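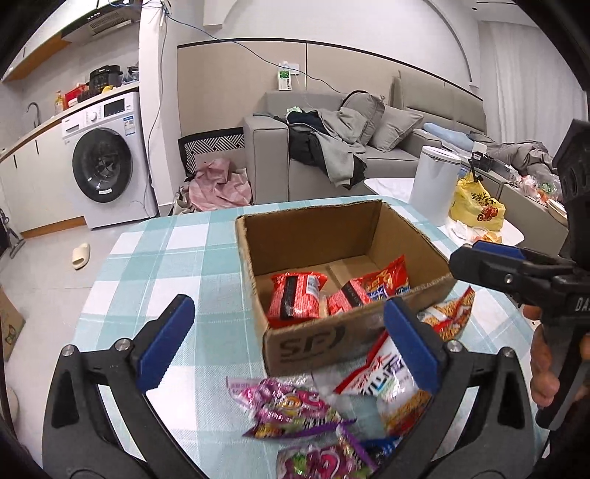
Red snack packages in an open cardboard box on a checkered tablecloth.

Netuso Vinyl Tablecloth Clips, 16-pack
Reviewed by Ebenezer Gbeho

The clips are bent spring steel with a coated jaw. Rated opening is 20 mm; mine measured 19 at rest and took a 20 mm tabletop with slight force. Grip on a flannel-backed cloth was good. On thin polyester the cloth crept at the corners after a week of daily meals -- doubling the hem fixed it.

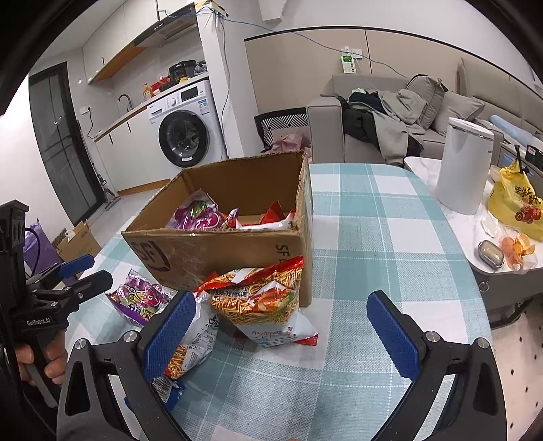

The older Ilari clips use the same profile in softer steel, and four of my set had opened up by September. The Netuso set has held its shape so far. The coating is the weak point: two jaws chipped when pushed onto a square edge, and bare steel will mark a varnished top. Round the edge or use felt.

Not suited to tops over 22 mm. Buy the larger size for those.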